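10/25/22

Long day, and a good one, and I want to get it written down before supper because by tomorrow I'll have the order of things muddled. I spent nearly all of it on the simulated kitchen cell, which has been in a sorry state ever since we moved everything over to the new Plirkora build in September. I kept telling myself I'd give it one proper day of housekeeping, and then another demo would come along and I'd patch whatever was squeaking and move on. Well, today there was no demo. I made a big pot of coffee, shut the door, and opened up the whole cell from the floor up.

First thing was the base. The arm had been drifting ever so slightly when it reached out far, and I'd been blaming the controller for weeks (poor Hiluria, I've said some unkind things about it). I set the arm to hold still and let it sit for 900 steps with nothing else going on, just watching the base position scroll by, and sure enough the numbers crept. Somewhere in the move the base had stopped being fixed to the world and was resting on the floor by its own weight, like a floor lamp! I pinned it back down, ran the same hold over again, and the numbers stayed put to the last digit. I sat there grinning at a column of zeros for longer than I'd care to tell anybody.

Then the joints. I went through them one at a time from the base up to the wrist, the way Po-yen Chiang taught me when I first came to Vuldale, never two at once no matter how sure you feel. Po-yen used to make me say the joint out loud before I changed anything on it, and I still do it when I'm alone in the room. The damping on the elbow had been set back to the default, so every time the arm folded over toward the cabinet it gave a little nod at the end of the move, as if it were agreeing with itself. I brought it up a bit, then a bit more, then went too far and the whole thing moved like it was wading through oatmeal, and came back down to 40. It's smooth now. I might try a hair lower when I'm fresher.

The drawer took the whole middle of the day and I ate my sandwich over it. It had two troubles and I was treating them as one, so of course nothing I did helped for long. The slide had hardly any friction, so a light tug would send the drawer sailing out to its stop and halfway back. And the stop itself was in the wrong spot, a little too deep, which meant that at full travel the back of the drawer was fighting with the cabinet wall behind it. That was the shiver I'd been seeing, I'm nearly sure. I moved the stop forward first and got rid of the shiver, then worked on the friction until the drawer would stay where you left it, and after that I must have opened and closed it 120 times from a little script, with a different pull speed each time. It came back to the same place on every one. I'd like to do the same for the glass doors on the tall unit but I only got as far as looking up their hinge limits and writing them on the back of an envelope, which is under the keyboard, if I'm hunting for it later.

The things on the shelf were easier. I've had the long green one rolling off on me for ages, and I'd always supposed the shelf was tilted. It wasn't. Its collision shape was a plain round capsule, so it had nothing to settle on, and the tiniest bump from the reset would start it going. I gave it a touch of rolling resistance and raised the friction where it meets the shelf, and I changed the reset so the objects get set down with almost no gap under them, where before they were dropping in from high enough to bounce. The little dark round one got the same treatment. I've left both of them out on the shelf overnight with the physics running, just to see.

Late in the afternoon Lui came by, bless her, with half a loaf of banana bread and a question about the gripper offset, and we ended up doing the last job together. The controller believed the fingertips were 16 millimeters farther out than they are in the model, which explains a great many near misses I had put down to bad luck. We changed it in the tool file, and then Lui remembered there's a second copy of that number in the planner settings, and I am so thankful she did, I'd have been chasing it all week. She read me the waypoints off her notebook and I typed them in, and we brought the hand around in slow steps over the top of the cabinet and stopped it there with the fingers pointing down, to check the clearance. I kept wanting to rush the last bit and she kept telling me to go slower. We've saved that pose under its own name so that every check from here on can start from it.

Still to do: the glass doors, the lighter mass for the drawer front, and a proper note in the log about the two copies of the offset, with a date on it, so whoever has the cell after me doesn't lose an afternoon over it. I should also write Po-yen tonight and tell him about the base. He always did say to check the bolts first, even when there aren't any bolts. Drawer left open, arm parked over the cabinet, everything saved.
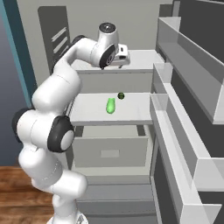
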